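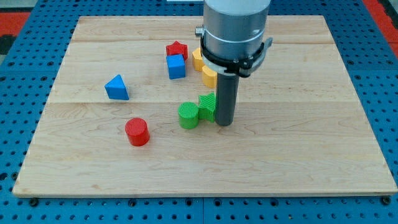

Who can enter the Zelby Student Robot Challenge?
Any school team of up to seven students can enter, and no earlier experience with robots is needed.

2019-01-31, Fosano. Altance announces that registration is now open for the second Zelby Student Robot Challenge. The competition asks students to program a robot arm that moves small colored blocks on a wooden board. The blocks have different shapes, such as stars, cylinders and a cube, and each team must write its own program for the task.

The final will be held in November at the Haddad Technical School in Fosano. Each team will have 10 minutes to prepare and 90 seconds for each run. The judges will give points for correct placement and for clear code.

"In the first year, many students thought that programming the arm would be the difficult part," said Shalini Vishwakarma, who coordinates the challenge at Altance. "Then they discovered that they must also agree with each other about which block to move first."

Hala Daher, teacher of the robot class at Haddad, will lead the training lessons for new teams. "My students work slowly at the beginning, and I am happy with this," she said. "They learn to read their own mistakes."

Participation is free of charge. Schools can ask for the rules and the registration form at the Altance office in Fosano.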